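Trillton Hand-Held Gripper: Set-Up Guide
Section 4. Recording demonstrations

4.1 Before the first take

1. Charge the gripper and clear at least 9 GB on the recorder card.
2. Wipe the lens with a dry cloth. Do not use spray cleaner.
3. Stand the marker card upright on the work surface, with the printed side toward the lens. Keep glare off the black border.
4. Set out the items for the task. Leave a hand's width between them.
5. Squeeze the trigger fully, release it, and check that the opening value on the recorder returns to zero.

Note: People may move around in the background during recording. Keep them out of reach of the task items until the take is saved.

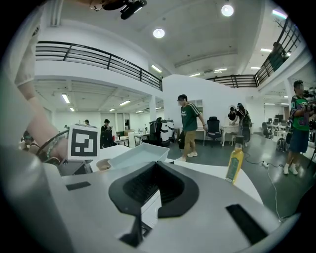 4.2 Recording a take

1. Press the side button once. Wait for the tone.
2. Hold the gripper still over the surface for a slow count of three.
3. Do the task at an even pace. If you drop an item, stop and mark the take as failed.
4. Return to the start position and press the side button again.
5. Move the items to new positions before the next take.

Caution: Keep fingers and loose sleeves away from the gripper fingers while the trigger is in use.

Caution: Do not change the lens focus between takes. If it has been moved, repeat the calibration in Section 3.

4.3 How many takes to record

The Ekinci starter task needs 292 good takes. Tasks with two or more items need 468. Failed takes do not count toward either number, but upload them anyway. Diltivitz sorts them into a separate folder.

4.4 Uploading

1. Dock the recorder and open Diltivitz.
2. Select the session and enter the task name exactly as it appears on your task sheet.
3. Choose Check Files. Error 1141 means the marker card was not found at the start of a take. Record that take again.
4. Choose Send. Leave the recorder docked until the light turns green.

Skokanham Support, revised Oct 2, 2024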